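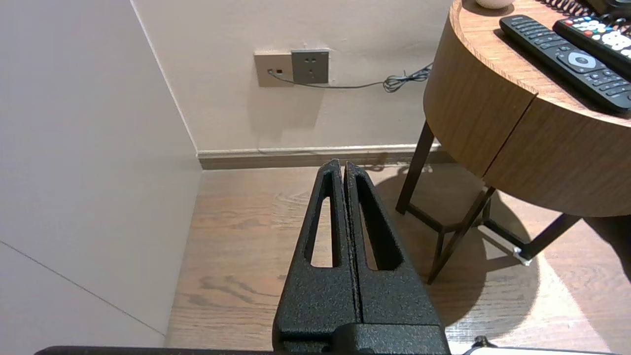
Our parish council wants to pull the Wednesday evening theology class and send everyone to an online certificate from a company called Prenow. I've read the brochure twice and I'm not sold. It says students "outgrow the room." A wooden floor and a baseboard like the ones in this picture are about as much room as I've ever needed to read Athanasius with other people.

The price is $200 a person. The class we have now is free, plus whatever you drop in the coffee tin.

For that you get 30 video lectures. I watched the 2 they let you see without paying. The first spends most of its time on how to use the website. The second is on the Psalms and doesn't read one out loud.

I asked who teaches it. The answer was "the Varela faculty." Fine, who are they? Where did they study? Do they belong to a church? Still waiting on that email.

Tsung-han Mak has taught our class for years and takes questions until the lights go off. Half of what I know about the Creed came from somebody interrupting him. Try interrupting a video.

The pitch also claims nearly 200 parishes have signed up. I asked for the names of a few near us so I could call. Got a link to the same brochure.

To be fair - people who work nights can't make a 7 pm class, and a recording would help them. So record Tsung-han. Put a phone on a music stand.

And the certificate itself. What does it let you do? Teach Sunday school? We already let people teach Sunday school. Our priest said he'd never heard of it, and he's the one who would have to accept it.

A man at coffee hour told me I'm against technology. I'm typing this on a bus.

I'd change my mind if I saw a syllabus, with a reading list and the teachers' names on it. So far I've seen a logo.

Council votes after Liturgy in June. If you're a member, please read the brochure before you raise your hand. It's short.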